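What Happened to Drurnau, and Is the Band Getting Back Together?

It has been a while since anyone outside Vastville heard a new song from Drurnau. The four-piece had a short, loud run, one single that radio played too often, and then a canceled tour. Fans have been asking where the members are ever since. Most of the answer is duller than the rumors.

The group formed in the back of a print shop and took its name from a misspelled street sign. Its first record, Meterine, was pressed in a run of 968 copies and sold mainly at shows. The second press run never happened. The label, Theodorakopoulos, ran out of money that May and stopped answering the phone.

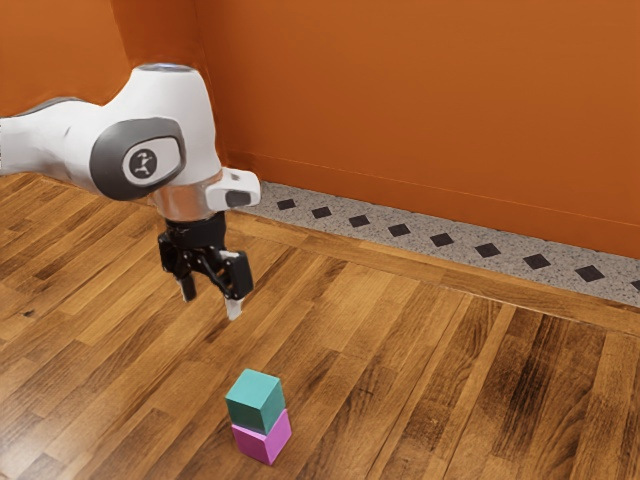
A white robotic arm with its gripper open.

Copies of Meterine now change hands for far more than they cost at the merch table. Condition matters a lot, as the sleeves were thin and split along the spine. Buyers should also check side two, where the last track was left off the printed listing on every copy.

Why the Tour Was Canceled

The tour was booked for 22 cities. The band played 2. The official statement blamed "scheduling," and for years people took that to mean a fight. Members have since said in interviews that the van broke down, the deposit on the next rental was gone, and the label could not cover it. The singer and the drummer were already not speaking much by then, but they finished both shows and split the door money evenly.

The second night drew about 900 people to a hall built for fewer. A tape of that show has been passed around for years. The sound is rough, the bass is almost missing, and the opening song starts halfway through the first verse. It is still the best record of what they were like on stage.

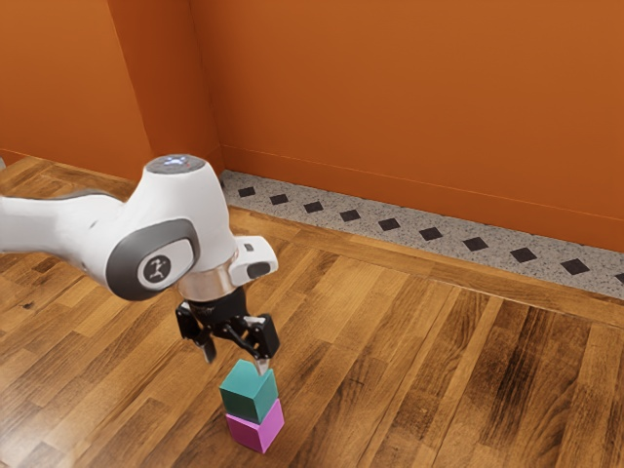 Two stacked cubes on a wooden floor, below the arm.

After the breakup, the drummer went back to school and now teaches. The guitarist moved out of state and writes music for regional commercials. The bass player stayed in Vastville, runs a repair bench for amplifiers, and sits in with a wedding band most of the summer. The singer has kept the lowest profile and has not released anything under any name.

All four still own the songs. The rights went back to them when the label closed, though sorting out the paperwork took a long time.

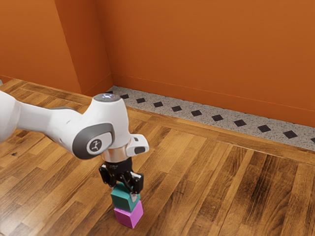 Will There Be a Reunion?

Not a full one, at least for now. Three of the four have rehearsed together, and the guitarist has said they got through most of Meterine without much trouble. The singer has been invited and has not given an answer.

A reissue is more likely. The original tapes were found in the bass player's basement and are being transferred. If the transfer goes well, the missing title will be added to the sleeve and the second-night tape may be included as a download. No release date has been set.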